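Break room cooler - what are you all charging?
Small Shop Talk > Running the Place

gritbin74
posted 12 March 2021

Took over the drinks cooler at our unit in Jastthorpe back in January. 570 a month in stock going through it, which is way more than I figured, and the honor jar never matches. Currently one price for everything, cans and bottles the same. Thinking of going to two prices. Or just making it free and calling it a perk?? What does everybody else do. Glass door, wire shelves, nothing fancy.
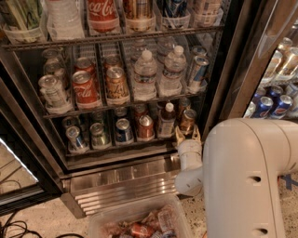 Re: Break room cooler
lathe_and_let_live

One price. Always one price. The minute you have two prices you have people paying the low one for the expensive stuff and saying they didnt see the sign. We tried it at the Drodusham shop, lasted 6 weeks, went back.

Round number, coins people have in their pocket. Done.

Re: Break room cooler
mopbucket

Disagree with the above. One price means the water drinkers are paying for the soda drinkers. I only drink water and I stopped using ours over it. Bring my own now. Bet you have a few like me and you just don't hear from them.

Two prices, big sign on the door, not a little sticky note. Bottles one price, cans another. It's not hard.

Re: Break room cooler
gritbin74

mopbucket - fair, hadn't thought about the water people. I do keep water in there, top shelf, next to the Coke. Cans are what moves though. Cans on the lower shelves and I'm always behind on them.

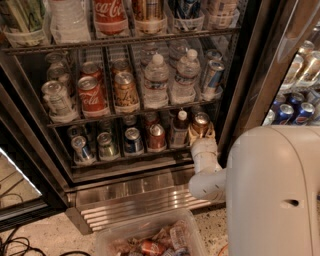
Re: Break room cooler
Baloch Counter Guy

Where are you buying? That matters more than the price on the door. If you're paying grocery store prices you will never break even on an honor jar. Get a warehouse account or split a pallet with the place next door. We split with a tile outfit, works great, only fight is over who gets the diet.

Also deposit. If your state has a can deposit keep the empties! Pays for the jar coming up short, or most of it.

Re: Break room cooler
lathe_and_let_live

"Big sign on the door" lol. We had a big sign on the door. Nobody reads a door they open ten times a day.

Re: Break room cooler
mopbucket

Then your people are thieves, no sign is going to fix that

Re: Break room cooler
lathe_and_let_live

They're not thieves, they're in a hurry. Big difference. Guy has a 3 minute break and a five dollar bill and no change in the jar. What's he supposed to do. Put a float in the jar and half your missing money shows up.

Re: Break room cooler
pennyroyal_k

Going to say the unpopular thing, make it free. I do the books for a shop that size. The time you spend counting quarters and being annoyed is worth more than what you lose. Set a monthly budget, when it's gone it's gone till the 1st. People police each other real fast when that happens.

Check with whoever does your taxes on how to book it, it's not always the same line as coffee.

And cut the variety. Every extra kind is one more thing to run out of.

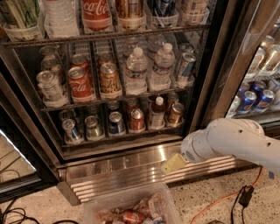

Re: Break room cooler
Baloch Counter Guy

Free works until somebody's filling a cooler bag for the weekend. Seen it. Whole case gone in one afternon.

Agree on cutting variety tho.

Re: Break room cooler
gritbin74

OK lots to chew on. No deposit here so that's out. Float in the jar is so obvious I'm embarrassed, doing that today. Going to talk to the Monano folks across the lot about splitting a warehouse run.

On variety - I asked people to name one thing they'd drop and got a different answer from every single person. So all of it stays for now. Keeping the dividers too, makes it easy to see which lane is low when I do the order.

Sticking with one price till summer, except water, which goes cheaper. Sorry lathe, that's technically two prices.

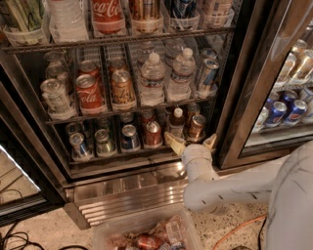

Break room cooler, Jastthorpe unit

Re: Break room cooler
lathe_and_let_live

Two prices. See you back here in six weeks

Re: Break room cooler
mopbucket

Cheaper water, thank you. Put the sign at eye level and use a fat marker.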